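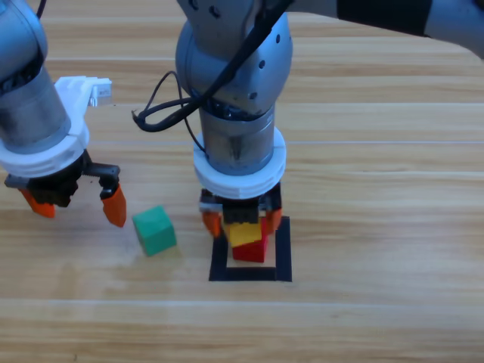
Kostau Joint Support Pellets for Horses: Two Months In
Reviewed by Greer Lennox, 18 October 2018

I don't like reviewing joint supplements. Horses have good weeks and bad weeks, the weather changes, the farrier comes, and whatever was in the feed tub gets the credit. So take this as one owner's notes on one horse, a 16-year-old Quarter Horse gelding who is stiff behind when he first comes out of the stall.

Kostau sells a pelleted supplement with glucosamine, MSM and something the label calls the "Utau complex." I wrote to ask what was in the complex. The reply told me it was proprietary and that customers love it. That is not an ingredient list, and for a product that costs $116 a tub I'd like one.

The tub says it lasts "up to 1000 hours of active support." I have no idea what that means. I feed by the scoop, twice a day, and the first tub was empty well before I expected. The scoop has no line on it, level or heaped isn't specified, and the chart on the back stops at a body weight most grown Quarter Horses passed years ago. I ended up using a kitchen scale.

Now the good part. He eats it. This is a horse who sorted every last crumb of Stidix powder out of his beet pulp and left it stuck to the bottom of the bucket, so I was surprised. The pellets are small and hard, smell like apple, and don't turn to dust at the bottom of the tub.

Did it work? In September I thought he was stepping under himself better on the left rein. Then I remembered that I'd also started walking him for longer before asking for a trot. My trainer, Kirstin Dalgleish, watched him without knowing he was on anything and said he looked "about the same, maybe a bit happier." I wouldn't pay $116 for maybe.

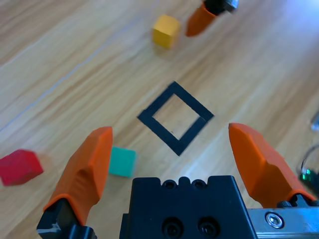 Square marked out in black on a wooden tabletop.

Jessie Purves, who boards two stalls down, swears by Kostau for her mare and thinks I quit too early. She could be right. The website says to allow a full season, but it also offers refunds only in the first month, and I notice those two things don't fit together very well.

If your horse is picky and you already know a glucosamine product helps him, this one goes down easily. I've gone back to plain MSM and a longer warm-up. Two stars, both for the pellets.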